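Cooking Classes at Kerr Hall: Progress Report to the Stuvitz Fund
Covering the spring term through the end of July 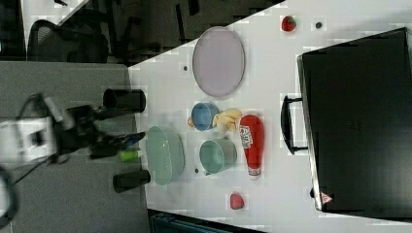

Hi again, and thanks for being so patient with this one. I know the form asks for two pages and I know last time I sent you five, so I'm going to try to behave. The short version is that the classes are running, the money is mostly where I said it would be, and the thing I was most worried about (getting people through the door in the evening) went better than the thing I wasn't worried about at all, which was the oven.

Let me start with the classes themselves. You funded us to teach basic home cooking to adults living in Zidov and the streets around it, with a focus on people who are cooking for one or who have just moved into their first place. We had 192 people come to at least one session this spring. My target in the application was lower than that, and I'd love to take credit, but a good part of it was the library putting our flyer in with their new cards. I only asked them to pin one up by the door!

We run two kinds of session. The daytime one starts at 10:30 and is slow and friendly and a lot of tea gets drunk. The evening one starts at 6:15 and is much faster, because folks come straight from work and they're hungry. I had planned to teach the same recipes in both. That lasted a couple of weeks. The daytime group wanted soups and bread and things that take a while, and the evening group wanted dinner on the table before they had their coats off, so now there are two recipe lists and I keep them in two folders. It's more prep for me but I wouldn't go back.

The recipes that did best were lentil soup, a baked egg thing with whatever vegetables are around, and flatbread in a dry pan. The one that did worst was my fish pie. I'm still a bit sore about it. It takes too many pots and by the time we'd got to the mashed potato half the room had started washing up. I've swapped it for fish cakes made with canned salmon, and those went down fine in June.

On to the money. Your grant was in two parts, and the first part is fully spent. The biggest single line was the secondhand range, which cost us 800 dollars delivered. It was a good price and I'd buy it again, but the door seal was shot and the oven ran hot on one side, so we had some very dark rolls in the first month. The replacement seal and the repair call came to 346 dollars, and that wasn't in the budget. I covered it by moving money out of the printing line, as your office said I could when I called. We didn't need as much printing as I'd guessed, what with people taking photos of the recipe cards on their phones.

Groceries came in a little under. I've been buying dry goods in bulk from Cellwood and getting fresh stuff the morning of each class, and there's much less waste that way. I did misjudge onions. We had onions in everything for most of May, and one evening turned into an onion class, more or less by force (caramelized onions, onion soup, onions on the flatbread). People asked for it again, so it's going on the fall list.

Now the parts that haven't gone so well, as you did ask for those and I'd rather you heard it from me.

First, the take-home boxes. The idea was that everyone would leave with the ingredients to make the recipe again at home. We did this for 4 sessions and then stopped. Packing them took me most of the day before, the boxes were heavy for anyone on the bus, and when I asked around the next week hardly anyone had cooked from theirs. What people did want was a small bag of the one thing they wouldn't normally buy, like a few spoonfuls of cumin or smoked paprika. So we do that now. It costs very little and I hear back from people who've used it. I'd like your okay to call that the new version of the take-home part of the project, and I've put it on the change form with this report.

Second, the follow-up survey. I sent it out and roughly a third came back, which I don't think is enough to tell you anything solid. The answers we got are nice to read, and several people said they're eating out less, but those are likely the keen ones. For the fall I'm going to try asking two questions out loud at the end of a class, while everyone's eating, and just writing down what they say. If you have a better way, please tell me. I'm a cook and I'm making the rest up as I go along.

Third, Kerr Hall raised the evening rate in June. It's a small raise and I was able to soak it up this term, but it'll bite a bit over the fall and winter. I've asked if we can have a lower rate for booking the whole year ahead and I'm waiting to hear. The daytime rate stays put.

A few smaller things while I'm here. The knife skills session is now the first one in every round, and I wish I'd done that from the start - everything after it goes quicker and people are less nervous. We had one small cut and no burns. The first aid box has been restocked. I also redid the recipe cards in bigger print after a few people in the daytime group told me, very kindly, that they'd been guessing at the numbers. That explains some of the salt.

For the fall, I'd like to keep both groups going and add a short freezer round, with cooking one big pot and splitting it up for the month. It came up over and over, mainly from people who live alone and are sick of eating the same chili all week. I think it fits what you funded us for, and it shouldn't need any extra money beyond containers. I'll send a proper costing with the next claim.

The second half of the grant is due to be released once you've signed off on this. The range repair receipt, the Cellwood bills and the hall invoices are all in the envelope, in date order, and the change form is on top. If you'd like to come to a class, the evening one is the more fun of the two, and there's always enough for one more plate. Just tell me ahead if you don't eat onions.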